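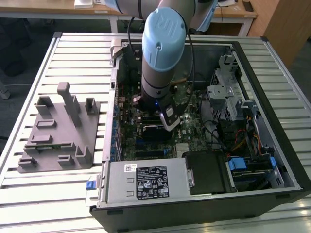
Levura: Frequently Asked Questions

What is Levura?
Levura is a method for teaching a robot arm to take apart and put together desktop computers. It was developed at the Fairweather lab in Gerudville. The name covers the learning method and the code. The recordings used for training are a separate release called Flarnetti.

What problem does it address?
Factory robots handle computer parts well when every case is the same and every part arrives in the same spot. Used desktops are different. Card positions vary, cables hang where they like, and latches get stiff with age. We wanted one policy that could cope with those differences without a new program for each model.

Which tasks does it cover?
Graphics cards, memory modules, drives in carriers, and processors. Each can be run as a removal or an insertion. Opening the side panel, unscrewing, and applying thermal paste are not covered and are done by hand.

How does the method work?
There are two stages. The first is a policy trained on human demonstrations. It takes camera images and the position of the arm and puts out short motions, and it is good at getting the gripper to the right part at the right angle. The second stage takes over near contact. It reads the force at the wrist and makes small corrections to what the first stage wants to do. We train it on the robot itself, with the first stage frozen.

Why two stages?
We tried a single policy first. It learned the approach quickly and then pushed too hard during contact, mostly on memory slots. Adding more demonstrations helped less than we expected. Splitting the problem let us train the contact part separately with a limit on force.

How much data was used?
The first stage was trained on 4000 demonstrations. The second stage used 800 practice attempts on the robot. Attempts that were stopped early are included in the 800.

How were the demonstrations collected?
An operator moved the arm remotely while watching the camera feeds. Operators were told to work at a comfortable speed and to leave small mistakes in if they could recover from them. Recordings where a part was dropped are kept but marked, and they were not used for training.

What cameras does it need?
A fixed view of the workspace and a view from the wrist. The fixed view is used mainly for finding parts and planning the approach. The wrist view matters most in the last stretch before contact. Without it, processor placement is the first thing to get worse.

Does the case have to be bolted down?
No, but it should lie on its side with the opening facing up, and it should not slide when pushed by hand. Small shifts between runs are fine. If your table is slick, put rubber feet or a stop against the chassis.

Why are processors treated separately?
The contacts in the socket bend easily and a bent contact usually means a new board. The chip also has to go in at one orientation, and it has to be level when it is released. A memory module can be pushed down against some resistance. A processor should never be pushed.

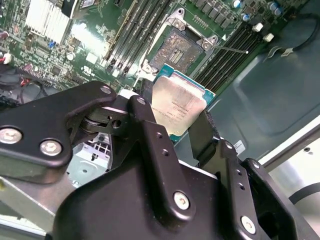
For that reason the force limit on the processor task is much lower than on the others, and the gripper must let go once the chip is resting in the socket. If the wrist sensor reads a side load before that, the arm backs straight up and the attempt is counted as a failure. It can try again up to 3 times before it stops and waits for a person.

Does the robot close the socket lever?
No. The lever is opened and closed by hand in the current version. We have a policy for it that works on one socket type and is not ready to share.

What were the main results?
The two-stage policy did better than the single policy on every task we tested. The gain was largest for memory and processors and smallest for drives, where both did well. On case models left out of training, graphics card removal held up and drive removal dropped the most. Full tables are in the paper.

What still fails?
Loose cables are the main cause. A power cable lying over a slot can hide it from the fixed view, and the policy does not know to move the cable first. Shiny metal inside the case sometimes throws off the approach as well. Card retention clips that need to be held open while the card is lifted are hard with one arm.

Can I use a different gripper?
Yes, if it has parallel fingers and a similar reach. Finger shape makes a difference. Expect to retrain the second stage. The first stage often transfers after a short round of new demonstrations.

Do I need fixtures for the loose parts?
They are strongly recommended for insertion, where the part has to start in a known pose. Any printed holder that keeps the part steady will do. Removal can be run with a plain tray.

Is Flarnetti available?
Version 2 was released in May and is free for research use. It includes both camera views, arm positions, and wrist forces. The request form is on the downloads page.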